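Card Terminal Inspection — Illmont Store, Checkout Lanes
Jitside countertop readers, October round 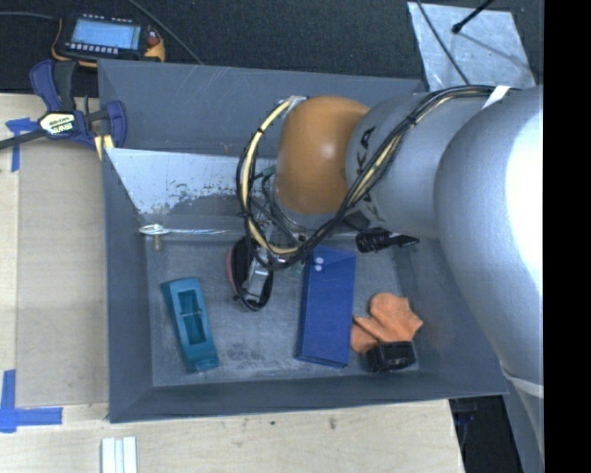

1. Housing and tamper seals: pass. Seal on lane 3 scuffed but intact.
2. Chip slot: pass.
3. Contactless read: fail on lane 7. Two taps needed per sale — reader swapped.
4. Battery: 72 percent after a full shift. Acceptable.
5. Offline queue: 20 test sales stored, all posted on reconnect.
6. Receipt printer: pass. Roll low on lane 3.

Recheck lane 7 in November.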